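February, bench notes, glue trials cont.

Start 8:40. Svenja out till lunch, so doing the peel tests alone. Two batches of the wheat paste left from last time, both smell ok. Batch A is the plain one, batch B has the alum. Labels on the jars are smudged, re-did them in pencil.

Paper is the Sastia kraft, same roll as before. Cut strips along the grain this time, last set was cut across and I think that is why the numbers went all over the place. Pasted, brushed out from the middle, under the board with the big weight. Left alone until 11.

Peel, batch A: 1,337 on the first strip, then it tore in the paper and not at the joint so that is really a number for the paper. Noted anyway. Batch B: 1,967, clean peel, joint let go along the whole length. Did not expect B to win. Need to repeat before anybody gets excited.

Humidity in the room went up after the rain started, forgot to write down the reading at the start. Dumb. Write it FIRST next time.

Brown paper and blue tape over on the other table, with the belt down the middle.
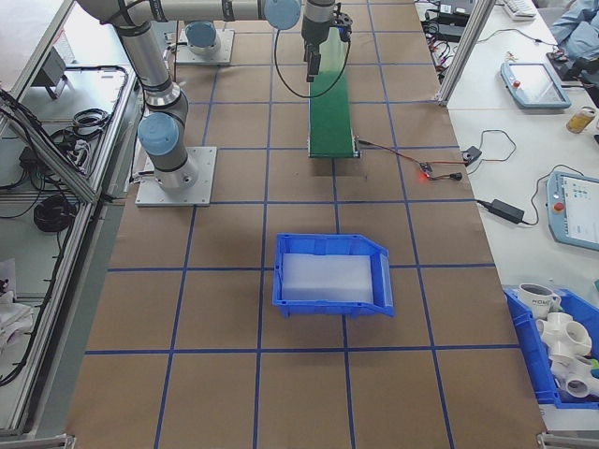

After lunch

Svenja back. She thinks batch A was brushed too thin and she may be right, I was rushing it. She also wants to try the Pirihi starch, says it cooks up smoother and doesnt go lumpy when it cools. Have half a bag. Cook it in the small pot, low heat, keep stirring, strain while warm.

Ebony Bolger called re the folders for Bedoria. They want the flaps to open flat and stay flat, and no shine on the edges where the paste squeezes out. So wipe edges with a damp rag right away, not after pressing. Told her samples by end of month, hope thats true.

Trosteo still has not sent the blotters. Using newsprint, changing it twice, ink comes off a little on the kraft.

To do
- repeat A and B, same brush, same person
- humidity reading at start and end
- cook Pirihi batch, call it C
- new blade for the cutter, old one drags
- chase blotters agian

Left 2 strips of B under the board overnight. Do not move the wieght.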